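Packaging and Stock Handling
Unit 4: Lot Codes, Date Codes and Flexible Bags

Course handout. Bring it to the storeroom session along with your log sheet. Reading from the Keane workbook: the chapter on incoming goods.

What this unit covers

Last unit dealt with cartons and rigid tubs, where the code is nearly always on a flat panel. This unit deals with soft bags and pouches. The information is much the same, but it is harder to find and harder to read, and most of the logging errors in this course come from bags.

Terms

Lot code (or batch code): a set of characters that ties a package to one production run. Two bags of the same product can have different lot codes.

Date code: a production date, a packing date or a best-by date. The code itself often does not say which one it is. Look for a word next to it, or check the supplier's sheet.

Registration or license number: a number for the maker or the product. It does not change from one batch to the next, so it is no use for tracing a batch. Do not write it in the lot column.

Item number: our own number, given at the receiving desk. The bags for this unit are logged under item number 1006.

How codes get onto bags

The artwork on a bag is printed before the bag is filled. The lot code is usually added on the packing line, often by an inkjet printer that sprays small dots as the bag goes past. Because the two are separate steps, the code may sit at an odd angle to the rest of the text, or run close to a fold or an edge. On a shiny or dusty surface the ink can rub off, so handle the coded area as little as you can until you have written the code down.

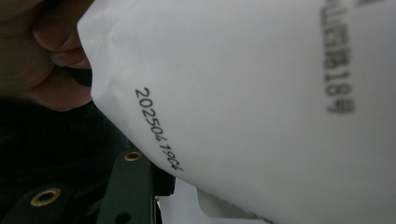

Reading a code starts with finding the direction it runs. Turn the bag until the characters are upright, then pull the material flat between two fingers. A fold through the middle of a character will turn an 8 into a 3 very easily. Next, split the code into parts. On the white bag, the small black line near the edge starts with 20250419, and eight digits beginning with a likely year should be tried as year, month, day. That gives April 19, 2025. A C follows, and then a last character that is only partly legible and looks like a 4. In a case like this, log the part you are sure of and put a question mark after the doubtful character. The larger printing on the other side of the bag is a separate line and should not be run together with the code.

Common date layouts

Year, month, day: 20250419
Day, month, year: 19042025
Month, day, year: 04192025
Year and day of the year: 2025109

The last one catches people out. Day 109 is April 19 in a normal year and April 18 in a leap year.

Storeroom exercise

Work in pairs. Each pair gets 8 bags from the Griketti and Bovovstead shelves. One person reads the code aloud, one character at a time, and the other writes it down. Swap after four bags. Then check each entry against the bag again before you move on.

Letters and numbers that look alike should be read out with the word "letter" or "number" first - letter O, number zero.

If a bag has no code you can find, check the bottom seal and the back seam, then write "none found" in the lot column. Leave no blanks.

The Flukora pouches are on the lower shelf in bin 43. They are for next unit, so please leave them closed.

Hand in the log sheet at the end of the session with both sets of initials on it.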